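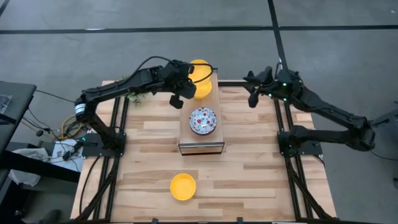

Wesach brings cash deposits to Dradado shop counters

4 September 2023

Wesach, the payments company, has started a cash deposit service that lets people pay notes and coins into their account at the counter of a local shop. The service is open now in 32 shops in the town of Dradado and the villages nearby.

Customers ask for a deposit code in the Wesach app, hand over the code and the cash at the till, and get a printed receipt. The money shows in the account within 2 hours. Deposits are free for personal customers up to £810 a month. Above that there is a charge, which the app shows before the customer agrees to the payment.

The last bank branch in Dradado closed in August. Traders who take cash have been driving to the next town to bank it, and several told Wesach they were thinking of going card only.

"People here still use cash for the market, for taxis and for the window cleaner," said Najwa Saab, head of retail payments at Wesach. "If the shops can't bank it easily they will stop taking it. We wanted somewhere to pay it in that is open early and open late."

The counter equipment and the software behind it come from Gorano, which already supplies tills to most of the shops taking part. Staff have been trained on the checks they need to make, including what to do with damaged notes and notes they believe to be forged. Shops are paid a fee for each deposit they handle.

Coins are accepted if they are bagged by value in standard bank bags. Loose coins can be taken at nine of the larger shops, which have a counting machine. Scottish and Northern Irish notes are accepted everywhere. Foreign currency is not.

Nobuhle Masilela runs Coetzee, a hardware shop on the high street and one of the first to offer the service. "We were banking once a week and keeping more in the safe than I liked," she said. "Now some of the cash that comes in over the counter goes back out in the till as change, so I order less of it. The first few deposits were slow while we got used to the screens. It's a quick job now."

Small business customers can use the service too, with a limit on each deposit that depends on the type of account. Business charges are listed in the app under Fees and Limits.

Wesach plans to add withdrawals at the same counters once the deposit service has settled in. No date has been set.

Customers can find their nearest shop, with its opening hours, in the app or by ringing the number on the back of their card.

Notes to editors

Wesach provides current accounts and payment services to personal and small business customers.

Gorano makes tills and counter software for independent shops.

Interviews with Najwa Saab can be arranged through the Wesach press office.

Ends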